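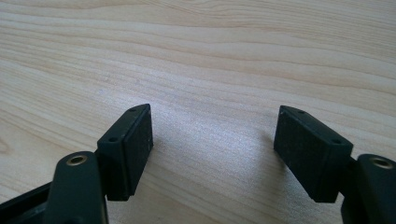
Wood Table Care: Questions We Get Asked

Guvmont sells second-hand and refinished tables. We don't sell polish, so you can take the answers below with a little less salt than usual.

Do I really need to oil my table every month?

Almost certainly not. Look at who is telling you to. If the table has a hard clear finish, oil can't get past it and sits on top collecting dust until somebody wipes it off. If it has an oil finish, once or twice a year is plenty for most homes. Bare wood is thirstier.

How can I tell which finish I have?

Put a drop of water somewhere out of the way and wait 5 minutes. If it beads up and wipes off clean, you have a film finish or a very well kept oil one. If it leaves a dark spot, the wood is open. The spot should fade as it dries. The test isn't perfect – an old film finish can bead in one place and soak in at another, so try two or three spots.

The label says "light oak finish." Is it oak?

Maybe. "Finish" is the word to be suspicious of, as it may only describe the color. Ask the seller what the top is made of and whether it is solid or veneered, and get the answer on the receipt. We have had tables come in as oak, with paperwork, that were nothing of the kind.

Can I tell solid wood from veneer by the grain?

Not from the top alone. People will say that wavy grain, swirls and the odd knot prove a table is solid. Veneer is wood too, and it has all of those. Look at the end of the board, where grain lines on the top should carry on over the edge. Then look underneath. If the pattern repeats exactly a foot or two along, you are probably looking at a printed surface.

My table looks silvery in some places and tan in others. Is the finish worn out?

Check it at a different time of day before you spend any money. A smooth top throws back window light, and pale wood shows this more than dark. If the bright patch moves when you move, it's glare. If it stays put and feels rough or chalky, that could be wear.

Do white rings come out with mayonnaise?

Sometimes the ring fades. Sometimes it would have faded anyway. We'd leave it alone for a few days first, then try a soft dry cloth. We don't recommend the clothes iron trick, whatever the videos show.

Is sanding a pale top a weekend job?

It can be, for a solid top. Start coarser only if you have to, finish by hand along the grain, and vacuum between grits. Going on to 300 or beyond before a film finish gains you very little that we can see. On veneer, think hard before starting. It may be thinner than you expect, and once you're through there is no going back.

What do you charge to refinish a table?

$148 for a top that seats 4, film finish, legs left as they are. Larger tops are quoted after we've looked at them in person. We don't quote from photos, mostly because color is so unreliable in them.

Will mine look new afterward?

It will look refinished. Deep dents stay, and so do most black stains. Anyone who promises otherwise before seeing the table is guessing.

When can I drop one off?

Any Monday, before noon. Please take the leaves out first and bring them along.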